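2 min read

Sioned Penry
May 12, 2019

OK so I've finally started sorting out the spare parts corner and I have opinions. Thread, sorry in advance

Rule one: everything goes in ONE big bin first. Don't sort as you go. I tried that last year with 12 little tubs and ended up with 12 little tubs of mixed junk (plus a 13th I'd rather not discuss)

Rule two: the bin has to be wide at the top. Sloping sides are your friend — you can reach right down to the bottom without scraping your wrists on the rim

Elias Hijazi swears by the stacking crates from Gevaswood and I love him but no. Tall, narrow, and you lose everything small. I gave mine two weeks!

Don't worry about scuffs either. A bin that's been knocked around a bit is a bin you'll toss things into without fussing
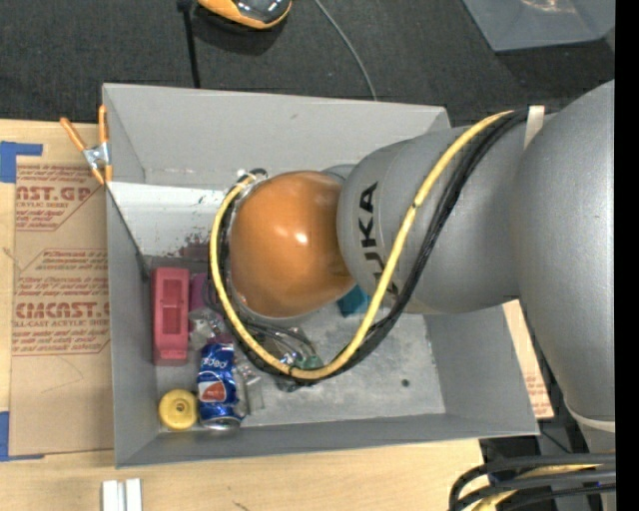 Then colors. I pull out anything bright first, the pinks and purples, because they're quick and it feels like progress. Gray and black stuff can wait until there's coffee

Next up is labels, and I have up to 21 of them left on the roll so wish me luck

We use cookies to improve your experience. Accept | Manage settings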